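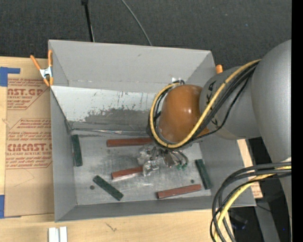 Grey bin on the workshop table, Studville

Home | About us | Courses | Visit | Contact

About Tennant Bookbinding School

We are a small school of bookbinding and paper repair in Studville. We teach adults who want to make a book with their own hands, and we also repair family books for people of the district. Many bring us a Bible, a cookbook or a school atlas which has lost its spine.

The school began at a kitchen table in Lurkum, with one sewing frame and a press bought from a closed printing house. After 2 winters the kitchen was too small and we moved to the old seed shop in Studville, where we still are. The floor is not very level, but the light from the north windows is good for matching colours, and the neighbours are kind about the hammering.

What we teach

The beginner course is on Thursday evenings and has places for 10 students. You will learn to fold, to sew on tapes, to make the cover and to glue it without wrinkles. Most people finish a first notebook in the second lesson. It is usually a bit crooked, and they like it very much anyway.

For those who continue, we have a longer course in cloth and half-leather binding. In this course we go slowly. Paring leather is difficult and it is normal to spoil a few pieces - please do not be discouraged, we keep a box of offcuts for practice. In October we also offer marbling, when the room is neither too warm nor too dry for the size.

Repairs

We have now repaired nearly 1,000 books. Before any work we look at the book together with you and explain what can be done and what is better to leave alone. We use wheat starch paste and Japanese paper for tears, and we do not trim old pages. If a book is rare or of high value, we will advise you to go to a conservator, as our skill is for books which are used at home.

A repair takes some weeks, mostly because paste needs time under the weight. We will telephone you when it is ready.

Our second room

Last year we opened a second room in Stuvdale, beside the library. It is used for children's mornings and for the paper exchange, where you can bring good paper you do not need and take home another colour. No booking is necessary for the exchange.

If you would like to visit either place, write to us first, so that we can put the kettle on and show you the presses properly.

Contact | © Tennant Bookbinding School, Studville | Back to top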